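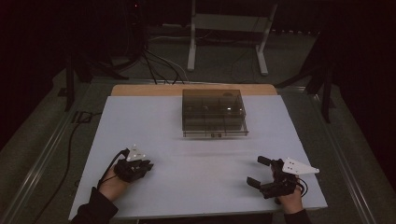 Jong-dae Yoo asks why small things get lost so easily in a drawer. The answer is simple: small things roll, slide and hide under bigger things.

A box with compartments helps. Each compartment is like a little room, and the walls are called dividers. Buttons stay in one room, beads in another. If the walls are see-through, you can look for your bead before you open the lid – even a dark gray box lets you see a little.

Try it with 6 kinds of buttons!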